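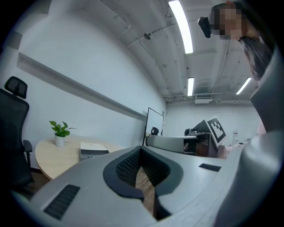

According to Selina Mayrhofer, the most common fault in a first set of demonstrations is haste: the operator performs the task at the pace of daily life, and the policy trained on the result never learns where to slow down. Her remark is the basis for the procedure set out on this page, which applies to all two-handed demonstrations recorded with the Mikura hand-held grippers.

Before you begin

Read the task card in full. The card states the starting position of each object, the end condition and the hand assigned to each step. Operators who have not yet completed the introductory session should do so before recording. Charge both grippers to at least 80 percent and confirm that the storage card has been emptied.

Step 1. Check the fingers

Close each gripper fully, then release it. The pads should meet evenly and open without sticking. Wipe the textured surfaces with a dry cloth. A pad that is torn or has begun to lift must be replaced before the session starts.

Step 2. Record the calibration sequence

Hold both grippers at chest height and open and close each one three times. Turn slowly so that the cameras take in the whole work area, and return to the starting position. Where a fiducial marker is fitted to the gripper, keep fingers and sleeves clear of it. Long hair should be tied back for the same reason.

Step 3. Rehearse without recording

Perform the task twice from beginning to end. Settle the order of movements at this stage. If the task card permits two ways of grasping an object, choose one and keep to it for the entire set.

Step 4. Record the demonstration

Start the recording and wait for the tone. Approach each object in a smooth line, pause briefly, and close the fingers only when they are in position. Keep the object within view of at least one gripper camera at all times. After the final release, withdraw both grippers and hold still until the second tone.

Do not correct a dropped object by hand. Pick it up with the gripper and continue - recoveries of this kind are useful and should be marked as such in the Skadina log. If the object has left the work area, stop and discard the recording.

Step 5. Reset and vary

Return the objects to the positions given for the next recording. The card lists 14 starting layouts, and these should be used in order. A full set consists of 100 recordings, of which at least 75 must pass review before the set is released for training.

Step 6. Review and submit

Play back the first recording of every layout at normal speed. Look for blurred grasps, covered markers and missing endings. Enter the results in the log, sign the entry and upload the set.

Questions about task cards should be sent to Valentin Imhof. Replacement pads and spare batteries are issued at the Wallner store room until 4 p.m.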